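Small Premises, Week 4: electricity, loads and extension leads
Notes from the session, September 2026. Tutor Valter Dahlgren. Typed up fast, shout if something is wrong.

Carry on from last week, so meters and tariffs are done. Skipped the quiz, no time.

1. Words first

Volts = push. Amps = flow. Watts = what the thing uses right now. Kilowatt hours = what you pay for.
Watts = volts x amps. Write it inside your folder, you'll need it all term.
UK supply taken as 230 volts. Use 230 in the coursework even if your meter reads a bit different.
So a 13 amp fuse: 230 x 13 = 2990 watts. Most people say 3 kW and leave it.

People mix up kW and kWh every year. A 2 kW heater on for three hours is 6 kWh. On for half an hour, 1 kWh. Same heater.

2. Where it comes in

Supply cable, main fuse (cutout), meter, tails, consumer unit. Cutout and meter are not yours. Don't touch, don't let the handyman touch.
From the consumer unit outwards it's the owner's or the tenant's, see the lease. Gaetano Bassi will do leases in week 7.
Circuits: lights, sockets, fixed stuff (water heater, cooker, hand dryers). Each has its own breaker. If yours arn't labelled get them labelled.
Commando sockets, the big coloured round ones: blue is single phase, red is three phase. 16, 32, 63 amp the sizes you'll meet. The Meireles bakery unit had a 63 on the back wall left by the old tenant and was paying for a bigger supply than it needed. Ask what's there before you sign.

3. Fuse, breaker, RCD

Fuse in the plug protects the flex. Not you.
Breaker (MCB) protects the fixed wiring.
RCD looks for current going missing to earth, trips quick. This is the one that protects you.
Test button on the RCD, press it every six months, put it in the diary. October is easy to remember, then April. Warn people with computers on first!!
If it trips once, reset. Trips again: unplug everything on that circuit, reset, plug back one by one. Won't reset with everything out = call an electrician.

4. Adding up a load

Worked one from the board. One extension lead, 13 amp plug, in the Celdale charity shop back room:

Microwave, rating plate 1,433 W
Small heater on low, 900 W
Everything else (till, router, lamp, phone chargers) 176 W
Total 2,509 W
2,509 / 230 = 10.9 amps

Under 13, so the fuse holds. Turn the heater up to its high setting, which is double, and you get 3,409 W, 14.8 amps. Over. Fuse may not blow straight away either, a 13 amp fuse will carry a bit too much for a long time, and meanwhile the plug gets hot.
Read the INPUT figure on a microwave. The 800 on the door is what goes into the food.

Edivaldo asked does it matter if they're not all on at once. For the bill no, for the lead you plan for the worst moment, and the worst moment is January at lunch time.

Some leads are only rated 10 amps, says on the underside. Check before you do the sum.

5. Rules for leads

- heaters and kettles straight into the wall
- never plug one strip into another
- cable reels fully unwound before use, a wound reel overheats. Both ratings are printed on it
- not under carpet, not through a door that shuts
- look at the flex. Cuts, tape, brown marks on the plug, bin it
- six sockets does not mean six big things. The strip has one plug and one fuse whatever you do
- if a lead has been in the same spot for a year you want another wall socket, get a quote

Low power stuff (chargers, screens, routers) hardly ever overloads a strip. Trouble there is more trips, dust, pulled plugs, and you can't find which cable is which. Label BOTH ends. Jeferson Batista uses coloured tape, one colour per desk, good enough.

6. Testing and records

PAT testing: the law says keep equipment safe, it doesn't give a yearly date. Your insurer might though, read the policy. Keep a list: item, where, date looked at, who, ok or not. User checks count, write them down too.
Fixed wiring: separate report, EICR, five years is usual for offices and shops.

7. For next time

Do the Taltinus floor plan (handout B). Mark each socket, list what runs off it, do the sum for each strip. Anderson Mendonça has spare copies.
Walk your own place as well and write down every lead on the floor, where it starts and what it feeds.

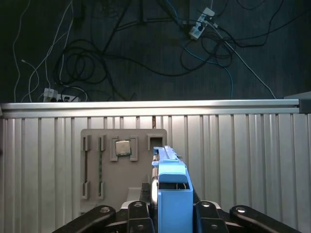

Hand in both sheets together, watts and amps shown, working included. Water heating next week, bring a calculator.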